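**6 avril 2022 - cahier d'atelier, mixage Skanent**
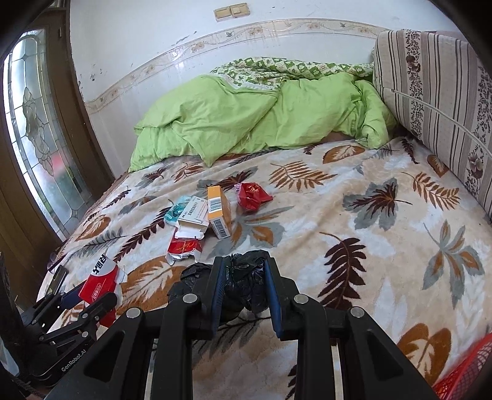
Reprise du troisième titre de l'EP. La session ouverte hier était encore à 115 bpm alors que le groupe a rejoué la batterie à un tempo un peu plus lent, donc tout le pont tombait à côté. J'ai refait la grille à la main à partir de la caisse claire. Fini vers midi.

Voix : 14 prises, j'en garde trois. La dernière est la meilleure sur les couplets, mais il y a un bruit de pied de micro avant le refrain. Collé un bout de la prise 6 à la place, fondu court, ça passe au casque. À revérifier sur les petites enceintes.

Basse trop ronde autour de 276 Hz. Coupé 2 dB, largeur moyenne. J'ai essayé plus, la ligne disparaissait derrière les guitares.

Réverbe Kilance sur les chœurs seulement. Prédélai à 26 ms - au-delà on entend deux attaques. Preset enregistré sous « Clamdale chœurs », ne pas écraser celui de Gunn, il sert encore pour le single.

Reste à faire :

- nettoyer les respirations du deuxième couplet
- refaire l'export instrumental, le premier est parti sans le tambourin
- demander au label Gunn s'ils veulent la version longue ou le fondu pour la radio
- sauvegarde du projet sur le deuxième disque

Le canal droit du préampli gauche du rack grésille toujours quand on touche au gain. Nettoyant contact commandé, en attendant on passe par l'entrée 4.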